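4. Living with the kit

4.1 What comes in the box

Flodance is sold as a scene kit for arm manipulation work. For one yearly fee a lab gets the scene builder, the renderer, a library of household objects with their collision shapes, and access to a hosted service that will run batches of episodes overnight on somebody else's hardware. We took the middle plan, the one with 2 seats and the hosted service included, and on top of that we bought the Dreltholm room pack, which adds furnished interiors. Everything reported in this section was done on release 6 of the kit, with the settings it ships with unless we say otherwise. We paid the normal price and had no contact with the vendor apart from the support tickets described in 4.4.

We should say a little about where we were coming from, because it colors a good deal of what follows. For several years our group had kept its own home-grown simulator alive with patches and good will. It did what we needed, and we were (and still are) fond of it, but its rooms were gray boxes and its objects were mostly cylinders. A policy trained on gray boxes and cylinders learns to expect them, and we had spent one whole December trying to work out why a perfectly good grasping policy fell apart as soon as there was a chair behind the table. So when we sat down with a commercial kit, the thing we most wanted to find out was whether the clutter was any good.

4.2 Setting up the tabletop tasks

The tasks come from the Illolus suite, which we have used in earlier work and which asks for small, homely things: put the cup in the bowl, move the plate to the side, bring the mug closer. There are 14 of them in the version we ported. Porting meant rewriting each task description in the kit's own format, choosing a room, and placing the objects. The first of these took us the better part of an afternoon, mostly spent hunting for the place where the table height is set (it belongs to the room and is found in the room file, a sensible choice once you know it). After that things went quickly, and the last few were done between other jobs.

The placement tool deserves a kind word. You give it a surface and a list of objects, and it drops them from a small height, lets them settle, and throws away any layout where something has rolled off or sunk into its neighbor. You can ask for a tidy table or an untidy one, and untidy is where the kit earns its money. Our old simulator could only make an untidy table by adding noise to a tidy one, with the result that everything looked as though it had been nudged by a passing cat. With Flodance the bottles lean, the cups tip, and bowls end up in front of the very thing you wanted to reach. We threw out very few layouts by hand, and nearly all of those were ones in which the target could not have been reached by any arm at all.

The arm model we used is one of those supplied with the kit. We kept a many-jointed gripper on it throughout, since linkages are a good test of any physics engine, and a simple pair of sliding plates would have let the software off too lightly. Each episode was recorded from a room view and from a view close to the gripper, and both kinds appear in Figure 3. The close view is the one our policies lean on most during the last part of a reach, and it is also the one where you notice how much of the target is hidden by the gripper itself.
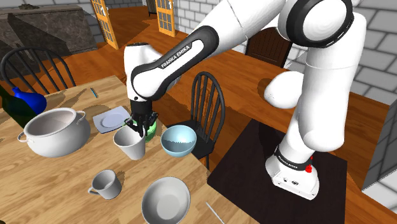
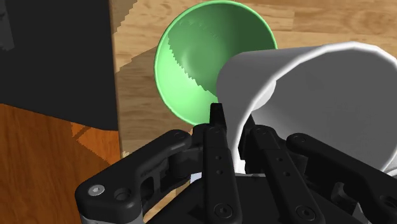 Figure 3. A tabletop layout with a white cup and a green bowl, rendered in Flodance with the Dreltholm room pack. The first picture is a room view; the second is a view close to the gripper.

4.3 Contact, shadows and other everyday matters

Thin-walled objects are the hard case for any simulator, and cups are about as everyday an example as one could wish for. A finger has to go inside, another has to stay outside, and the wall between them has to hold its shape without either finger passing through it. The kit's default collision shapes are hollow, we were pleased to find, so a finger can enter a cup and a spoon can rest in a bowl. In our old simulator every cup was solid as far as the physics was concerned, and we had grown so used to picking them up by their outsides that two of our older policies had to be retrained before they would even try a rim grasp.

There are limits, of course. The hollow shapes are built out of flat pieces, and when a cup is turned slowly against a fingertip you can feel the corners go by in the force readings as a series of little bumps. For our purposes this did no great harm. Anyone who is working on force control, or who wants to train from touch, should open the object settings and raise the number of pieces before collecting anything, and should be ready to wait longer for their episodes. We tried the finer setting on the cup tasks only. The bumps became much smaller, the hosted service took noticeably longer to return our batches, and the policies themselves didn't seem to mind one way or the other.

Lighting is the part of the kit about which we argued the most among ourselves. The rooms in the Dreltholm pack are lit by strong directional light, and at the default quality the shadows have hard, stepped edges. One of us held that this was a serious fault, and that a network would surely learn to find the steps. Another held that a network that has seen a great many ugly shadows will be untroubled by a nice one. We settled it in the usual way, by training the same policy twice, once at default quality and once with soft shadows turned on, with 10 training seeds for each. The difference was smaller than the spread between seeds. We went back to the default and have stayed there, although for demonstrations to visitors we still turn the soft shadows on.

The furniture matters more than we had guessed. When we removed the chairs and doors and left only the table and floor, the policies trained in the bare room did poorly once they were moved back into a furnished one, just as our own had done in that long December. Training in furnished rooms from the start cured most of this. It costs nothing beyond the price of the pack and a bit of loading time, and we would now find it hard to go back.

4.4 The hosted service and its support

Batches are sent to the hosted service through a small command-line program called Tiongson, which packs up the task files, sends them off, and brings the recordings home when they are ready. It's a modest tool and we came to like it a great deal. It picks up where it left off after a dropped connection, it refuses to send a batch with a missing object file, and its error messages are written in whole sentences.

What it does not do well is tell you how long you will wait. The queue display shows your place in line but says nothing about the size of the jobs in front of you, so a batch that is second in line may start in minutes or sit there through the night. We opened 6 support tickets over the course of the study. Four were answered the same day with something we could use. One concerned the queue display, and we were told that a better estimate is planned. The last was about camera settings being rounded when a task file is saved and loaded again, which shifts the close view by a hair each time. That one was confirmed as a fault and remained open when we froze our results on 11 January 2025. Until it is mended, we suggest keeping a master copy of each task file and editing only that copy, or writing the camera settings in by script at the moment the batch is packed.

4.5 Costs in time

It may help other groups to know where our hours went. Installing the kit was painless. Porting the Illolus tasks was slow at first and then pleasant. The largest share by far went into checking success conditions, which the kit leaves to the user. A cup can count as being in a bowl when it is merely leaning on the rim, or when its center happens to pass over the bowl on the way to the floor, and we wrote and rewrote these tests until we trusted them. We ended up asking that the object be at rest, released by the gripper, and supported by the container and nothing else. The test scripts are included with our supplementary files, along with the layouts we rejected by hand, and the training runs that use them are taken up in Section 5.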